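Katine Propeller Set: Data Card

Maintained by Lamisi Yakubu, Zadau
Last revised October 21, 2020

Contents
The set covers 15 small propellers and contains 700 photographs. Each item has its own folder, named by item number.

Labels
Every record gives the number of blades, the color and the blade outline. Pitch was not measured. Records added in March use version 2 of the label sheet.

Sample

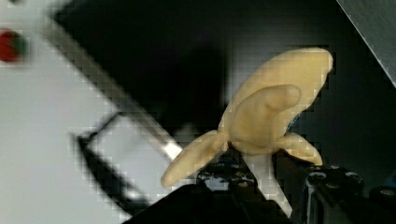 Three-bladed propeller, pale cream-yellow, with rounded blade tips.

Corrections
Please cite the folder name when reporting an error in a label.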